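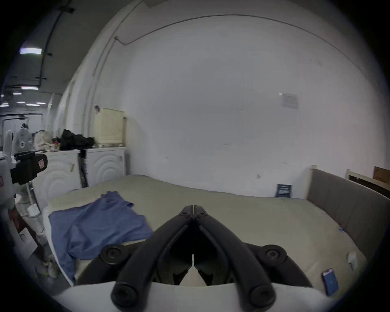

Trallska wants you to believe its new mattress will keep you cool all night, and it wants $4000 for the privilege. The Rardale bedding company opened orders this month for the Darnora, which it says can lower a sleeper's skin temperature by up to 6 degrees. A large bed mattress is a hard thing to judge by looking at it, and shoppers have little else to go on here. The company has put out one page of test results and has not said who ran the tests.

What the page does say is thin. It talks about 327 sleepers but not how long they slept on the thing, what room they slept in, or what they were sleeping on before. A person who trades a sagging old bed for any new one will probably report a better night.

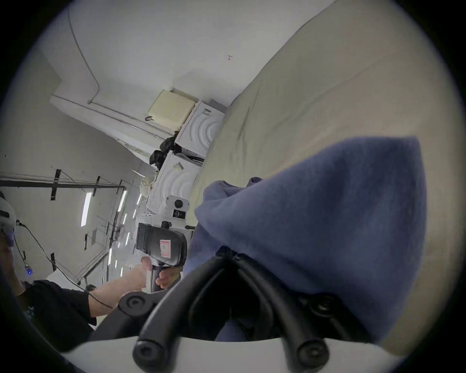

Lina Najjar, who ran a mattress store in Rardale until last December, has heard the pitch before. "Every few years it's a new gel or a new foam," she said. "It feels cool when you lie down in the store. Ask how it feels at 3 a.m."

Trallska says buyers can return the Darnora within the trial period, though the fine print takes $300 off the refund for pickup. A company spokesperson said full test data would be shared "in due course" and did not give a date. Tsoukalas, a rival brand that made a similar cooling claim for its own top model, quietly dropped the number from its ads last year.

Orders are open now. The test data is still not out.

14 shares | 9 comments

Related
Is your pillow really too old?
Tsoukalas to close Rardale showroom
Why store financing costs more than you think

Contact us | Copyright, all rights reserved | Back to top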